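Pitell Customer Support
Ticket 1453
Product: Erka Tasting Records, hosted edition
Customer: Mrema Beverage Services
Site: Trostbridge
Category: Data entry / Reports
Priority: Normal
Status: Resolved, pending customer confirmation

Summary
Descriptive entries for dark beers are saved with an empty Appearance field. The entry screen shows the text correctly at the time of saving. The field is blank when the record is reopened and in every report drawn from it. Pale and amber beers entered by the same users are not affected.

Initial report from customer
The Trostbridge tasting group uses Erka to record appearance, aroma, flavor and finish for each sample. While preparing the October report, the group found that 40 records had no appearance text. The users who made these entries are certain that the field was filled in, and the form does not allow a record to be submitted while that field is empty. No error message was displayed. The customer asks that the missing text be recovered if possible, and that the cause be identified before the next round of tasting begins.

Support response, 9:15 a.m.
Thank you for your report. Please confirm the following so that the ticket can be assigned to the correct team: the browser in use, whether the affected records were entered from the full form or the short form, and whether any changes were made to the style list before the problem was noticed. Please do not edit the affected records until we have taken a copy of them.

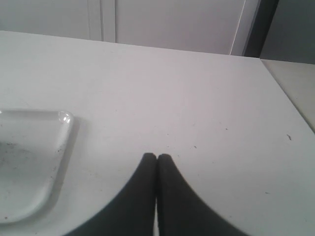 Please also advise whether the site uses its own style list or the standard list supplied with the product. Sites with their own list have an additional table in the database, and that table is not covered by the routine overnight check.

Customer response, 10:40 a.m.
Entries were made from the full form. Two different browsers were in use, and both produced blank fields. The site maintains its own style list. The list was revised before the October round in order to separate stout from porter, which had previously shared one heading. No records have been edited.

Support response, 11:30 a.m.
A copy of the affected records has been taken. All 40 belong to one of the two new headings. We entered a test record under the old combined heading in our own environment and the appearance text was kept. We then split the heading in the manner described and entered the same text again. The field was blank on reopening. The fault has therefore been reproduced and the ticket has been moved to the application team.

In the meantime, the group may continue to work by entering appearance text in the General Remarks field. That field is stored separately and is not subject to the fault. The short form should not be used as a substitute. It writes to the same table as the full form and will lose the text in the same way.

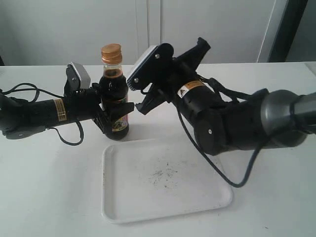

Bottle of dark liquid on the white table, Trostbridge.

Application team findings
When a style heading is created, Erka assigns it a set of permitted descriptors for color, clarity and head. A heading created by splitting an existing one should inherit the descriptors of the original. At this site the inheritance step did not finish, and the new headings were left with an empty set. On saving, the application compares the text in the Appearance field against the permitted set. It found no match and removed the text without notifying the user.

Two separate defects are involved. The first is the incomplete inheritance. The second is the silent removal of text, which should not occur under any circumstances. Text that does not match a descriptor is to be kept as written and marked for review. This is the behavior stated in the user guide, and the product did not follow it.

The remaining fields were examined as well. Aroma, flavor and finish are not compared against a descriptor set and no text was lost from them. Numerical scores are intact. Sample codes up to 1680 were checked, and no record outside the two new headings was found to be affected.

Recovery of text
The removed text is not held in the main table. It is, however, retained in the submission log until the log is cleared. The log for this site had not been cleared - automatic clearing is turned off under the customer's retention settings - and the text for all 40 records has been extracted. It has been written back to a copy of the database for the customer to examine. The live records will be updated once the customer has approved the copy.

Customer response, 1:50 p.m.
The copy has been examined and the recovered text agrees with the paper notes. Please proceed with the live records. The group also asks how descriptors should be set up for the two new headings. The old combined set was short, and several users considered it too general. 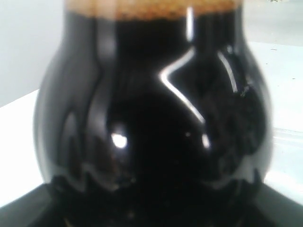
Descriptor sets may be edited by any user with the Site Manager role, under Settings, Styles, Descriptors. We recommend that color of the liquid and color of the head be held as separate descriptors, with clarity as a third. Combining them in one phrase makes searches unreliable. A glass like this one, with a nearly black and fully opaque beer under a caramel-brown head, would be recorded as "nearly black" for color, "opaque" for clarity and "tan" or "caramel" for head. If the group wishes to record bubble texture, a free-text line may be added under head, where a phrase such as "fine, grainy" can be entered without being compared against the set. Changes to a descriptor set apply to new records only.

Actions taken
Live records updated with the recovered text. Descriptor sets for both new headings rebuilt from the original heading. Silent removal disabled for this site by configuration change. A permanent correction for both defects has been scheduled for the next maintenance release of the hosted edition.

Actions requested of customer
1. Open any 3 of the corrected records and confirm that the appearance text is present.
2. Enter one new record under each of the new headings, save it, and reopen it.
3. Remove any appearance text placed in General Remarks as a temporary measure, after copying it to the correct field.

This ticket will remain open until confirmation is received. To add information, reply to the notification message and leave the ticket number in the subject line.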